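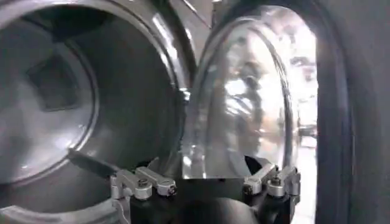

The part of the laundry cell that needs looking after most is the last few inches of the arm. Octavio Llanos told me that before I had my notebook out. He keeps the Trasis cell running for Staster, washer and dryer both, and he talks fast so this is going to be fast too. What he checks first is the finger linkage. Short paired bars on each side of the black body, pivots at the ends, small hex screws. "Every one of those screws wants to leave," he said. He puts a driver on them at the start of each shift. Doesn't matter if they were fine last night.

Then the pivots. He moves each finger by hand with the power off and feels for side play. A bit of play at the pivot is a lot of play at the tip, and a door rim is a bad thing to be sloppy on. Round, hard, slippery. He marks the screw heads with a paint pen after tightening. If the line has moved it gets threadlocker and goes in the log.

The log is paper. 30 pages so far, coffee on most of them. Llanos counts door cycles and not hours, and the linkage comes off for a proper cleaning every 366. Why 366? "It was going to be a year's worth, one a day, and somebody was thinking of a leap year. Then we were doing a lot more than one a day." The number stayed.

Lint is the other thing. It packs in behind the fingers where you can't see it and the close position starts to drift. He uses a soft brush and a vacuum. No compressed air - he's firm on that, it just drives the stuff deeper.
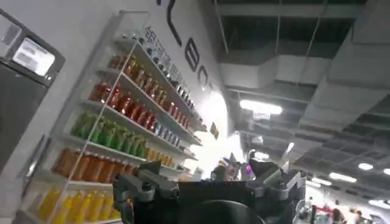 Brush first, vacuum second, said Tiruwork Fikre, and do it with the fingers wide open, "otherwise you're cleaning the outside of a closed door." Fikre also wants the cable checked while you're in there. Flex it, look at the jacket where it bends, move on. Llanos agreed with all of it and then the two of them argued for a while about grease. He likes a thin film on the pivots. Fikre would leave them dry and swap them sooner. Not settled when I left.

I asked about setup. After any work on the hand the cell has to be taught the doors again, and they don't skip this even for a single screw. Power up, home the arm, jog slowly to the rim with the door shut, save the point, then open in small steps and save 9 more along the swing. The dryer door gets its own set. Copying points over from the washer was tried in July and got them a bent finger, a week of waiting on parts from Tiltton and a long email.
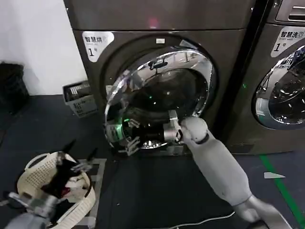
Doing the dryer second was Fikre's idea, on the grounds that you've got your eye in by then. Another tip from the same place: teach with the speed turned way down and leave it down for the first full run, "even if there's people waitng." Llanos laughed at that. There are usually people waiting.

What about force? The grip force gets set low and brought up one notch at a time until the rim stops slipping, then one more notch and no further. Too much and you chew up the pads. Fresh pads come from Carhuamaca in bags and the good ones last up to 66 days. The bad ones he can tell by thumbnail. If it leaves a dent that stays, back in the bag.
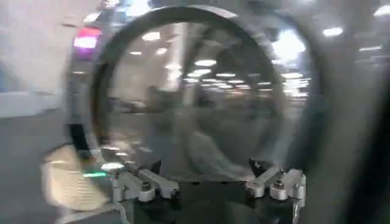 Pads get changed as a pair, always. One new and one worn and the rim sits crooked between the fingers, and then the taught points are all off by a hair and you chase it the whole afternoon. He wipes the metal with alcohol first, lets it dry, presses the pad on and gives it a slow count of thirty. Then he closes on a scrap ring he keeps in the drawer and tries to twist it out by hand. If it turns, do it over.

Last thing I got down before he had to go was about the door glass. It bulges, it shines, and the wrist camera doesn't care for it. So the check after a pad change is done on the rim only. "Find the dark ring, forget the window," Llanos said. He cleans the camera lens too, same cloth as for glasses, and never the one with grease on it. They are kept in seperate drawers now.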